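Zokstead House Residents' Association
Laundry and Storage Working Group
Minutes of the meeting held on Friday, May 29, 2026, ground floor meeting room

Chair: Waltraud Leitner
Present: the chair, four residents' delegates, the house manager, the laundry contractor's representative
Apologies: delegate for the third floor

1. Minutes of the previous meeting

The minutes of the February meeting were approved with one correction. Under item 4, "drying room B" should read "drying room A". Drying room B has no extractor and is not to be used for padded garments.

2. Matters arising

2.1 The extractor in drying room A has been serviced. The invoice was 244 and has been paid from the maintenance line.

2.2 The hanging rail on the second floor landing remains loose at the window end. The house manager will refit it with longer screws. Carried forward.

2.3 The supply of Galang mesh bags has been received and distributed. Two floors reported that the drawstrings slip when the bag is full. The contractor's representative advised filling to two thirds only.

3. Winter outerwear: preparation for storage

3.1 The chair presented the draft procedure for putting away winter coats and jackets in the basement store. The store holds 177 numbered slots. Applications received so far are fewer than the slots available, and no ballot is needed this year.

3.2 It was agreed that each garment is to be laid flat on a bed or table before folding, front side up, with the zipper closed to the collar and the hood opened out. Pockets are to be emptied first. Seams are to be checked for bits of tag, lint and other debris.
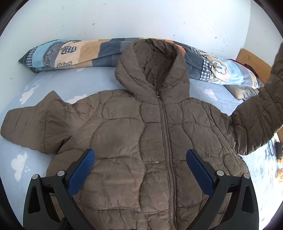 4. Folding method

4.1 Two methods were compared. In the first, both sleeves are crossed over the chest, the hood is turned down, and the garment is folded in half at the waist. In the second, the garment is rolled from the hem toward the collar and the roll is tucked into the hood.

4.2 The delegate for the first floor favored rolling, which takes less shelf depth. The contractor's representative stated that a tight roll over several months flattens the filling in quilted panels and leaves creases at the armholes. The delegate for the fifth floor noted that few residents have a clear surface long enough for rolling a full-length coat.

4.3 Decision: folding in half is the standard method for quilted and padded garments. Rolling is permitted for fleece and unlined items.

4.4 Garments are not to be compressed in vacuum bags. The Skoltent cotton covers approved in February are to be used, one garment to a cover. The slot number is written on the tape at the open end of the cover and not on the garment label.

5. Handling of padded garments

5.1 The chair reported complaints of torn stitching on jackets returned from the store last fall. In most cases the damage was along a quilting seam near the shoulder. The likely cause was lifting a heavy garment by a small area of outer fabric while the rest was still under other items.

5.2 Discussion of how a jacket should be picked up from a bed or shelf. When quilted fabric is pinched at one point, the cloth gathers into a peak and the remaining weight hangs from that fold.

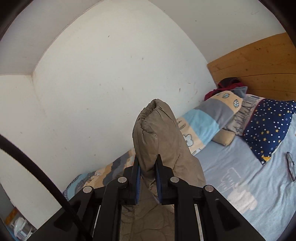
The contractor's representative considered this acceptable for moving a jacket a short distance on a flat surface, but not for carrying. For carrying, one hand is to be placed under the collar and the other under the body.

5.3 Decision: the wording "lift with two hands, one at the collar" is to be added to the notice on the store door. The second sentence of the existing notice, on umbrellas, is deleted.

5.4 The fourth floor delegate asked whether blankets may be stored with jackets in the same slot. Agreed that they may, if rolled and placed behind the jacket, and if the slot door closes without force.

6. Cleaning before storage

6.1 Garments must be clean and fully dry. The Genus washer in the laundry room may be used for padded jackets on the gentle cycle, one jacket per load. Drying time in room A is to be booked on the sheet.

6.2 A request to allow scented sachets in the covers was declined. Plain cedar blocks remain permitted.

7. Budget

The remaining balance for the year is 2000. No new spending was approved. The quotation for additional shelving will be considered once the store is full.

8. Actions

House manager: refit landing rail; amend store door notice.
Chair: circulate the final storage procedure to all floors.
Delegates: collect outstanding slot applications.
Contractor's representative: supply 5 replacement covers.

9. Any other business

A single left glove was found in drying room A and is held at the front desk.

The meeting closed at 7:40 p.m. The date of the next meeting will be posted on the ground floor board.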